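The Votum Open Basket, Medium, After One School Year of Snacks

I own more storage than I own things to store. This is a known condition and I have stopped fighting it. So when the old wire snack basket finally let go of its handle over the kitchen floor, I had the replacement picked out before the last granola bar stopped sliding. I bought the Votum in gray, because the other choice was a color the company calls Oat and I didn't want to explain to my family that the beige thing was new.

A word on how I shop. The Joddale home store near us has an entire aisle of baskets, and I have spent more of my one life in it than I'd like. There are seagrass ones that shed. There are felt ones that hold a crease forever, like a bad hat. There is a clear acrylic line from Kodlow that looks wonderful on the shelf and, in my kitchen, looked like evidence. The Kodlow bins show every crumb and every fingerprint, and they make a noise when you set them on a table that brings people in from other rooms. I gave it a month and now it holds light bulbs.

The Votum is the dull one. It is molded plastic, matte, with rows of rectangular openings all over the walls and a solid band along the bottom. It weighs almost nothing. The label promises "effortless organization for the modern pantry," which is a lot to ask of a basket, and it also came with a care card. The care card says to wipe it. I wiped it.

What I like first is the finish. Shiny plastic baskets go cloudy with scratches in a few weeks and then look like something from under a sink. The matte gray has held up to a school year of being dragged across the table by people who will not lift anything. It has scuffs if you hunt for them. I don't hunt.

Second, the solid band at the base. My old wire basket let everything small work its way out through the bottom: fruit snacks, the little salt packets, once a whole cheese stick that we located by smell. The band keeps the bottom layer where it belongs. Crumbs stay in too, I should say, and you'll be tipping it over the trash can now and then. I consider that a fair trade.

The corners are rounded, and I thought this was a styling decision until I walked into one with my hip at 6 a.m. and kept walking. The Meredith crate I tested a while back had corners you could open mail with. (The Meredith is still the better basket for potatoes. It's sturdier and it stacks. But nobody in my house has ever reached for a potato in the dark.)

Now the complaints, of which there are a few.

It doesn't stack. The website shows it in a tower of three in a pantry belonging to someone with no cereal. Empty, they nest, and nest so well that you need a second person to get them apart. Full, the upper one sits directly on the chips of the lower one, and you get the smaller kind of chips.

The openings catch things. Any bag with a crimped edge will poke a corner through a slot, and then you pull and either the bag comes out or the bag opens. I've learned to push the corner back in from outside with a finger. My family has learned to pull harder. If your snacks are mostly in boxes, you won't care.

The openings are also the selling point, allegedly, in that you can tell what's left without digging.
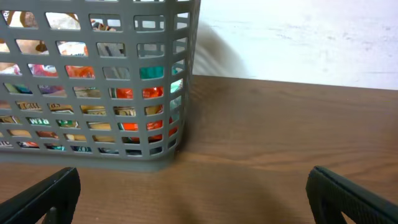 In practice you get scraps of color and half a word, and you become fluent in it. Everyone in this house can identify a favorite by a stripe of foil and will stand there turning the basket like a safecracker. Guests can't do this at all. My mother-in-law looked through the slots for a while, gave up, and asked if we had any crackers. We did. They were under the loud bags, where crackers go to be forgotten.

There is a social cost as well. A closed bin keeps your secrets. An open one tells anybody who comes by for coffee how your household eats, and although I have a very nice fruit bowl, I have not caught anyone looking at it. If this bothers you, the same company sells a fabric liner, which covers the openings, at which point you have bought a box in two installments.

Capacity is generous. I can empty a warehouse-club variety pack into it and still get most of a grocery run on top. Filled like that, the walls bow out a little, but they go back. I would not carry it by one side when it's full. I have carried it by one side when it was full, and we found a pretzel behind the radiator in January.

Cleaning is fine until something sticky gets involved. The flat parts take a cloth. The inside edges of all those rectangles take an old toothbrush and a podcast. I rinse mine in the bathtub and leave it upside down on a towel, since it's too big for our dishwasher and I don't trust the lower rack with anything I like.

I'd buy it again, and in fact I did: there are 2 in the house now, the second one for mittens, a job it does without any of the drawbacks above. Get the gray. Skip the liner. If you have toddlers, put it higher than you think, then move it up one more shelf.

Four stars. I took one off for the tower picture.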